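Notes from the data side
July 28, 2022

Hello again! Parvaneh Abbasi here with the collecting news, and this time it's bathrooms. We've been gathering examples for Lulik, our household learning system, and after a long spell of kitchens and laundry I was more than ready for a change of room.

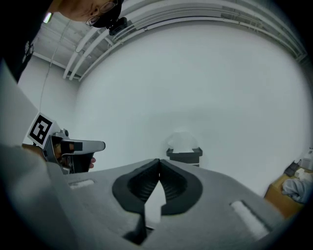
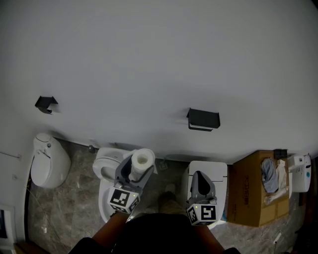
Grippers in hand, toilets to hand – you get the idea.

For anyone who joined after February, the way we work is simple enough. A person does the job with a pair of hand-held grippers, the cameras record it, the marker blocks help us work out where each gripper was, and every go becomes one example for Lulik to learn from. We're at 382 usable bathroom examples so far, out of 50 planned sessions that we're still working our way through. I threw out 117 more, mostly because somebody (me, quite often) turned too quickly and the tracking lost its place.

Loo roll is much harder than I expected. It squashes if you grip it too firmly and slides if you don't, and the loose end has a life of its own. We've been asking people to start with the roll in all sorts of spots, and to come at the holder from either side, so that Lulik doesn't decide there's only one way to do it. Lids are the other big job. Some are heavy and some are light, and people are surprisingly set in their ways about which hand they use. I've started asking for the "wrong" hand every so often and those takes are lovely – slower, a bit wobbly, with lots of small corrections.

Please do keep your fumbles in, by the way! If you miss and then recover, that's a good example and I want it. Only stop the take if you drop something on the floor or knock the gripper hard enough that the marker block shifts.

Two bits of housekeeping. The Ilard upload page now asks for the task name before the file, so have your sheet next to you. And the Zarei labelling guide has nine new entries, including separate ones for "place roll" and "fit roll on bar", which we'd been muddling together for weeks (sorry to everyone who had to go back and redo theirs).

The next batch is sinks and taps, over at Ganstead. If you'd like a slot, reply to this and tell me which mornings suit you. Bring comfy shoes, it's a hard floor and you'll be standing for most of it.

Parvaneh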